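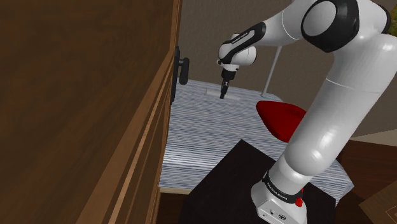

Groddale Depot
Pre-Service Inspection, Battery-Electric Bus, Unit 34
Date: Sep 1, 2019
Inspector: Jucélia Pimentel
Route assignment: Ziltdale crosstown

1. Charge port and cover
Pass. Cover latch stiff. Lubricate at next service.

2. High-voltage cable routing, roof to rear compartment
Pass with comment. Two P-clips on the left side have worn sleeves. No chafing of the orange jacket. Replace both clips within 200 operating hours.

3. Manual service disconnect
Pass. Label faded, still readable.

4. Coolant level, battery loop
Fail. Level below the minimum mark. Topped up and rechecked after 22 minutes at idle, level holding. Same entry appears in the May sheet. Plevum workshop to pressure-test the loop before the unit goes back on a full-day block.

5. Air brake pressure and leak-down
Pass.

6. Regenerative braking cutout
Pass. Dash indicator slow to clear after reset. Software query sent to Batista.

7. Tires and wheel nuts
Pass. Inner rear right close to limit, check again at next inspection.

8. Wheelchair ramp and door interlock
Pass. Bus will not move with ramp deployed.

9. Fire extinguisher and emergency exits
Pass. Seal intact.

Status: restricted to peak service only until item 4 is closed.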